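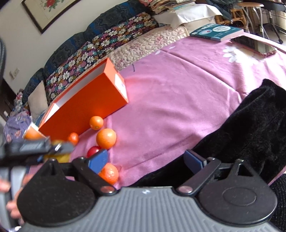
According to Iraís Trujillo, the students asked at the first meeting when the robot would arrive, and by the third meeting they were asking for more fruit.

PRESS RELEASE
For immediate use

Tendholm Student Robotics Club presents Plimik, a project on teaching robots to handle things at home

Public evening in August, free entrance, registration not needed

TENDHOLM. The Student Robotics Club of Tendholm is pleased to inform the press and all interested families about its project for this year. The project has the name Plimik. In it, students between the ninth and the twelfth grade use a hand-held gripper to pick up and put down ordinary things on ordinary tables, and they record each attempt. The recordings will be used to train a small robot arm, which will do the same tasks at the club's public evening in August.

The club has taken part in competitions for several years, mostly with wheeled robots that follow a line or push a ball. This kind of work was useful and the students liked it. At the end of last season, however, the older members asked for a project in which the robot must deal with things that nobody prepared for it. A line on a competition floor is always the same black line. A kitchen table is different every day, and so is the fruit on it.

How the work is done

A student takes the gripper by its handle and performs one short task. At the moment there are five tasks on the club's list. The best known of them is called "box": take a piece of fruit from the table and place it in an open box without pushing the other fruit away. Another is called "give," where the piece must be put into the open hand of a second person. The student opens and closes the fingers of the gripper with the handle, so the movement of the tool is the movement which the robot arm should learn later.

After each attempt the student writes in the log the task, the kind of table and one word for the result. The permitted words are "good," "slip," "push" and "stop." In the beginning the club had a longer list of words, but the students used them differently from each other, and one complete afternoon of notes had to be put aside. The short list was introduced the following Tuesday and has not been changed.

The students work in pairs. One holds the gripper and the other keeps the log and arranges the table again between attempts. They change roles every half hour. This rule came from the students themselves, after several of them complained that their wrist was tired. The tool is not heavy, but it must be kept level for a long time, and a tired hand makes short and nervous movements. The arm would learn these also.

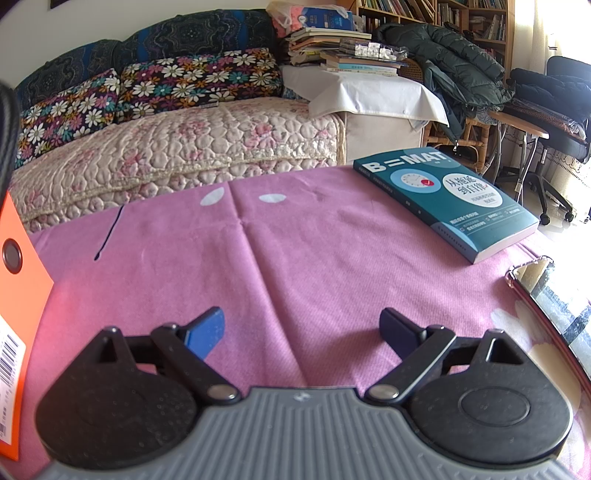 The club decided early that the sessions should take place in homes as well as in the school workshop. In the workshop all tables have the same height and the same light. In a home there is a tablecloth with a pattern, a book and a telephone lie near the place of work, and the daylight comes from one side and changes during the afternoon. For a person these differences have no importance. For a machine which learns from recordings they are a large part of the lesson.

Families who receive a pair of students are asked to leave the room as it is. Some hosts had already cleaned everything before the first visit, and the club had to explain politely that this was kind but not necessary. The students bring the gripper and the log. Fruit is normally provided by the club, and it stays with the family afterward if they want it.

What has been reached until now

The club's log contains 332 attempts that were checked and accepted. The goal for the public evening is 2,000. This is a big difference, and the club does not hide it. The first months were used for learning the tool, for writing the rules and for repairing mistakes in the rules. The pairs now work faster than in the spring, and more families have offered their tables.

An attempt is accepted if the movement is complete from beginning to end and if the note in the log agrees with what the checker sees in the recording. The checker is always a student from another pair. When the two do not agree, the attempt is discussed at the weekly meeting. These discussions are sometimes longer than the session was. A long one concerned an orange which rolled against the box, stopped, and then went in when the gripper touched it for a second time. One side wanted to write "good" and the other side wanted "push." The meeting voted for "push," and this case is now written on the first page of the rules.

Citrus fruit is still the most demanding material. A small orange can turn between the finger pads when they close too high, and then it leaves the gripper to the left or to the right. The students have found that it helps to come from above and to close slowly, with the middle of the fruit between the pads. Boxes are a separate matter. A box that lies on its side has a different opening from a box that stands, and the club records both positions.

Test in Jisden

In July the club will visit the summer meeting of school robotics groups in Jisden. There, the arm will be shown outside Tendholm for the first time. It will work only on the task "box," with a table and a cloth which the organizers choose and the club has not seen before. Each group has 200 seconds for its demonstration. There is no ranking this year, but the visiting groups give each other written remarks, and the club expects to learn more from these than from a place on a list.

The version of the program for Jisden will be trained only with recordings made before the end of June. Everything recorded later will go into the version for August. In this way the students can compare the two versions on the same table and say if the additional work made a difference. The results will be published on the club's page, together with the log.

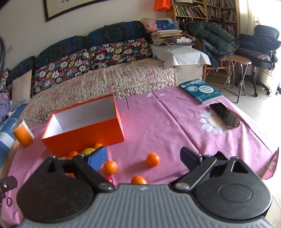

Liu wrote to the club after the spring open day that the failed attempts should be published too, and that a log with only good results would be of little use to another school. The club discussed this letter at two meetings and agrees. The attempts marked "slip," "push" and "stop" will stay in the public log with the same details as the others.

The club also answers here a question which it often receives from parents. The recordings are made for the project and are kept on the school's own computer. Before a home session, the family signs a sheet which says what will be recorded and for how long it will be kept. If a family changes its mind, the recordings from its home are removed and the number in the log is corrected. Faces are not needed for the project, and the students are trained to keep the gripper directed to the table. For the task "give," only the hand of the second person should be in view.

The public evening

The public evening takes place in August in the main hall of the school in Tendholm. The doors open at 6 p.m. and the program begins at 6:30 p.m. The exact day will be announced on the club's page when the school calendar is confirmed.

Program:

6:30 p.m. Welcome and short introduction to Plimik
6:45 p.m. The students explain the gripper and the log
7:15 p.m. The arm performs the tasks "box" and "give"
7:45 p.m. Visitors try the gripper by hand
8:30 p.m. Questions, drinks and the rest of the fruit

Visitors may bring one object from home for the arm to try. The object should fit in one hand, it should not be sharp, and it should not be something that the owner would be sad to see on the floor. Glass is not accepted. Children under ten years are welcome to try the gripper together with an adult.

The club asks visitors to understand that the arm moves slowly and that some attempts will not succeed. When an attempt fails, a student will stop the arm, put the object back and explain what happened if the reason is known.

Families who want to offer a table

The club still looks for homes in Tendholm and the near villages for sessions in June and July. A session takes two hours and is always in the afternoon. The table can be of any kind, also a garden table if there is shade. Tables with a strong pattern are especially welcome at this moment, as the first sessions were made mostly on plain ones. Pets should please be in another room during the recording.

New members

The club accepts new members at the beginning of each school term. Previous knowledge of programming is not required. Students who prefer to work with the log, the rules or the planning of visits are needed as much as those who want to write code. The weekly meeting is on Tuesday at 4 p.m. in the workshop, and guests can come without an appointment.

Press contact

Iraís Trujillo
Student Robotics Club, Tendholm
Journalists who wish to attend a home session are kindly asked to write one week before, so that the family can be asked for permission. Printed copies of the rules and of the log are available at the workshop.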